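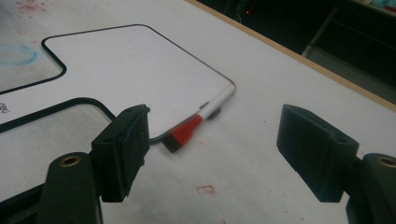 Figure 7.1 A laminated outline sheet on a white tabletop.

Chapter 7
Staying Inside the Lines

Most of us were handed a thick crayon at a young age and told to color inside the lines. Most of us did not, and were praised anyway. This chapter withdraws the praise.

An outline sheet is a plain thing: a heavy black line on a white ground, covered in plastic so it can be used again. The Plekik set, which we follow through the rest of this book, has 18 shapes. Some are friendly. Others have a notch or a step in one side, put there by a designer at Vemley who must have had a hard childhood. A rounded corner asks for one slow turn of the marker. A notch asks for two sharp ones, close together, and this is where beginners start talking to themselves.

Before you draw anything, look at the surface. A laminated sheet remembers its past. Old marker leaves specks and pale smudges, and a student who has not wiped the sheet will sooner or later try to erase a mark that belongs to last May. Wipe first. Then lay the sheet flat and decide where your line will begin, preferably somewhere other than the hardest corner.
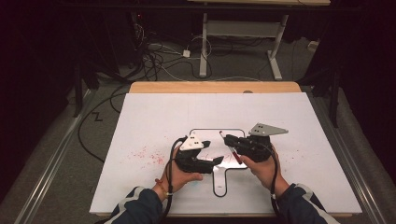
Kan, who read this chapter in draft, objected that starting at the stem of a shape is a mistake, that the wide part should always come first, and that anyone who begins at the narrow end deserves the wobble they get. We have kept the stem in Exercise 2 out of stubbornness. Try it both ways and side with whomever you like.

Color matters less than people hope. Red is easy to see against black and white, and just as easy to see on a cuff. The marker should lean a little, as it would for writing, with the tip touching lightly. Pressing harder does not make the line straighter, though up to 96 percent of a class will test this.

Key terms for this chapter: outline, notch, stem, lift, overrun.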